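Ticket: Condensation and drafts after window replacement, Restton house
Opened: July 2024
Status: Open, waiting on manufacturer
Product: Vurero double-hung replacement inserts, double pane, low-E
Installer: Dranus

Original report

We had 11 windows replaced in May. Four of them, all on the north side, let in air along the bottom sash. Two of those four also show moisture between the panes in the morning. Dranus came out once, ran a bead of caulk around the outside trim, and closed the job as fixed. The drafts are still there. I was told new windows "need a season to settle." I have never heard of glass settling and would like someone to show me where that is written down.

Log

1. Checked whether the sashes close all the way.
They do, or at least the locks catch. On the back bedroom window the lock has to be pushed hard with a thumb. A dollar bill closed under the sash slides out with no drag on the left side and grips on the right. Same test on a south window: grips all the way across.

2. Looked at the openings.
Put a four-foot level on the sill of the back bedroom. It runs low toward the left, same side as the draft. The installer's sheet says "all openings verified square." Measured corner to corner both ways and got two different numbers, so I don't know what was verified.

3. Reply from Dranus.
They say the frames were shimmed to the manufacturer's spec and that a house this old will move. Maybe. It stood through years of the old single panes without the locks getting stiff. They also suggested indoor humidity as the cause of the moisture. Humidity would put water on the room side of the glass, where I could wipe it off. This can't be wiped off from either side.

4. Reply from Vurero support.
Asked for photos, the order number and the sticker from the top of the frame. Sent all of it. Got an automatic answer with a case number, 158, and a link to a page on how to clean windows.

5. Pulled the inside stop on the back bedroom window.
No foam or backer rod on the left jamb. There is some on the right. The shims at the bottom left are one thin piece, loose enough to move with a finger. Put the stop back without changing anything – I don't want to be told I voided the warranty.

6. Second opinion.
Pētersons sent someone to look. Their view is that the bottom left corner was never supported, the sash is racking, and the seal on the glass unit failed separately. They quoted $700 to reset the four frames, glass not included. They also sell windows, so I take the second half of that with some salt. The part about the shims matches what I saw.

7. Warranty paperwork.
The glass seal is covered by Vurero, labor by Dranus. Each one points at the other for the two fogged units. The labor warranty asks for written notice by the owner with a list of affected openings. Sent by email and by certified mail.
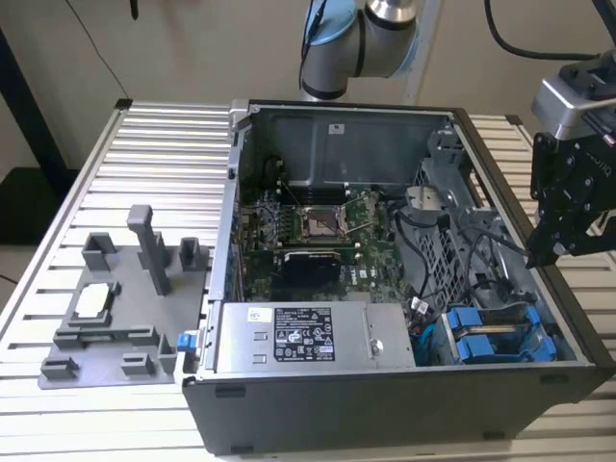

8. Repeat visit by Dranus.
Their tech was here 16 minutes. He agreed the lock was stiff, adjusted the keeper plate, and said the draft was gone. There was no wind that afternoon. He didn't pull the stop, even after I told him what was behind it. I asked him to note the missing foam on the work order and he wrote "customer reports gap."

9. Retest after the adjustment.
Lock turns more easily now. Dollar bill still slides out on the left. Held an incense stick near the corner with the kitchen exhaust fan running and the smoke bends into the room. Moving the keeper plate made the symptom harder to notice and I don't count that as a repair.

Current position

Not accepting "resolved" on this ticket. What I want:
- bottom left corners shimmed properly on all four windows
- foam or backer rod on both jambs, with the stops off so I can look before they go back on
- two new glass units from Vurero, with ship dates in writing

Vurero now says the glass claim is "under review." No date given. Will update when one of them sends something that isn't a link.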